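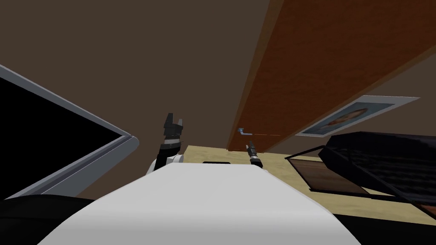 Search minutes
Enter keyword Go

Setada Shared Workshop
Minutes of the Plarkton build group

Last updated: July 2020

Present: Seon-mi Ha (chair), Rezaul Barua, Corina Marinescu, Frans Geerts
Excused: Roxana Nedelcu, who sent her notes on the power supply in writing
Minutes taken by: Corina Marinescu

1. Minutes of the previous meeting

Approved with one correction. Under item 3 the wrist bearings were written as "ordered". They were only quoted. Frans has ordered them now from Zwahlen.

2. Simulated room (Stinda)

Rezaul presented the present state of Stinda, our model of the room, with both arms of Plarkton loaded. The monitor is in its place but its screen stays black. Rezaul will leave it like this until the arms are finished, and the group agreed.

Seon-mi asked if the framed print on the left of the wrist view is needed. Rezaul answered that he likes to have something there with strong color, and the red beard of the portrait is easy to find when he compares one run with another. The print stays. The grey surface on the right side has no texture yet. Corina offered to make one, if somebody can show her how the files must be named.

The open width of the gripper was discussed for a long time. Frans measured 72 mm between the fingers on the real hand in the workshop, while the model file still has an older value from February. Rezaul will correct the file before the next run. It was also noted that the finger plates in the model are flat and light grey on the inner face. On the real hand we have now rubber pads, and nobody has decided how to put the rubber in the model – for the moment it is only a friction number.

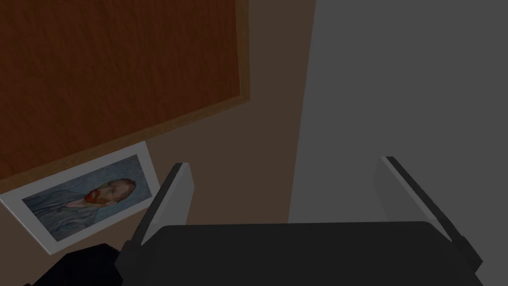 3. Money and parts

The account stands at 245 euros after the last order. Roxana wrote that the old power supply should not be used for two arms together and she proposes to buy a second one of the same type. Frans would prefer one bigger supply. No decision. Roxana will be asked to bring both prices.

Zwahlen has not answered about the returned motor. Seon-mi will write again, this time with the receipt attached.

4. Spatula task

Rezaul showed the spatula held upright by the handle, with the fingers closed on the lower part of the handle and the head above them. The discussion was about where on the handle the fingers should take it. Frans thinks this position is too low for turning anything heavy, and would like to try closer to the head. Seon-mi wants to keep the present position for now and change only the closing force, so that we know which change did what. Her proposal was accepted.
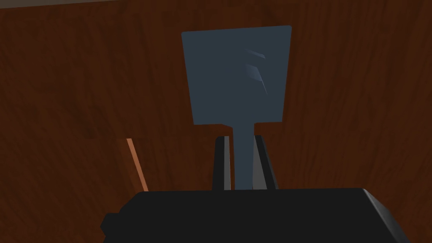 Rezaul will prepare a batch of up to 3,000 runs with different closing force and let it go overnight on the workshop computer. Seon-mi found 2,000 enough, but she does not object. The logs should be saved on the shared disk and not on the desktop, please, because the desktop is full again. Corina asked that the spatula be tested also with a small tilt of the wrist. It will go on the list after the force test.

Frans wishes to try the same grip on the real arm. It was agreed to wait for the bearings.

5. Workshop matters

The left bench must be free in the evenings for the bicycle people. The cables of the real arm can stay if they are rolled and labeled. The 2.5 mm hex key is missing from the board – whoever has it, please bring it back.

6. Actions

Rezaul: correct the gripper width in the model, prepare the force runs
Corina: texture for the grey surface, with help from Rezaul about file names
Frans: collect the bearings when they come
Seon-mi: second letter to Zwahlen
Roxana: prices for both power supplies

7. Next meeting

Same place and same hour, as soon as the bearings are here. Seon-mi will send a message to the list.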